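Stuvelside Knit Terms

README, revised in March

Stuvelside Knit Terms is a glossary of English names for knit fabrics, stitches and finishing steps, with short definitions and spelling variants. It holds 3201 entries. The data is a single tab-separated file in UTF-8 encoding.

Contents

terms.tsv: the glossary
sources.txt: short titles of the printed works consulted
changes.txt: edits by release
LICENSE

Columns

id: integer, stable across releases
term: headword, lowercase, singular
variants: other spellings, separated by semicolons
class: fabric, stitch, finish, fault or tool
definition: 60 words or fewer
source: key into sources.txt
checked: initials of the second reader

Empty cells mean unknown. They do not mean "none". Release 2 used a hyphen for unknown values, and scripts written for it need to be changed.

Collection

Jui-lin Tseng and Maxence Boyer drew up the first list from mill handbooks and pattern leaflets held in the Keskinen collection. Apolline Bouvier merged the duplicates and wrote most of the fault definitions. Every entry in the fabric and stitch classes was read by a second person. The tool class was not, and it contains known errors in needle gauge terms.

Spelling

American spelling is used in headwords and definitions. "Gray" is the headword and "grey" is a variant. The trade word "greige" has its own entry under finish.

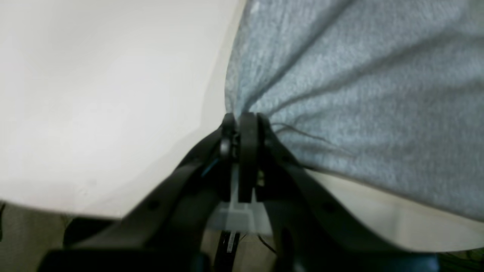

Color words are left out of fabric headwords. A gray knit gathered in a fold, with black fingers pinching it, would be filed under its structure, and the gray would go unrecorded. Where the structure cannot be determined, use id 2000, "knit, unspecified". Do not guess between jersey and interlock.

Known problems

"Purl" and "pearl" are merged in some older sources and may be split wrongly here.
Terms for warp knits are thin compared with weft knits.
Some definitions taken from the Dillar handbook repeat the headword.

Corrections

Send the id, the column and the proposed text to Tzu-hsuan Kao. Corrections without a printed source are kept on a separate list until one is found.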